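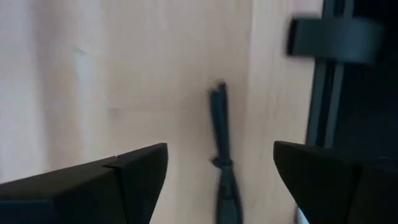
手順3 吊り下げたひもに位置を合わせる

Jekhamグリッパーキットの初期設定が終わったら、細いものをつかむ練習に進みます。対象は黒いケーブルやひもなど、背景の板と色の差がはっきりしたものが扱いやすいです。左右の指を開き、その間にひもが縦に入る位置で止めます。ひもが片側の指に寄っているときは、閉じる前に横方向を直してください。

設定画面の「開き幅」は245のままで構いません。速度は30に下げます。出荷時の値では、指が閉じるときにひもを押してしまうことがありました。

手順4 結び目を目印にする

結び目があるひもなら、そのすぐ上をつかむと滑りにくくなります。結び目の下で二本に分かれている場合、そこを狙うと片方だけをつかみがちです。高さは手首カメラの映像を見ながら少しずつ変えます。

近くに金属の支柱やクランプがある場合は、先に動作範囲の右端を制限しておきます。「範囲」タブで上限を入力し、保存を押してから腕を動かします。

手順5 閉じて持ち上げる

「閉じる」を押し、指が止まるまで待ちます。把持センサーの値が1,156を超えたら、上方向へゆっくり動かします。値が上がらないときは一度開き、手順3に戻ります。

補足

指先の交換パーツはLirell製のものも取り付けられますが、原点の取り直しが必要です。ログの保存先は「記録」タブで変更できます。

文:Jianhua Dai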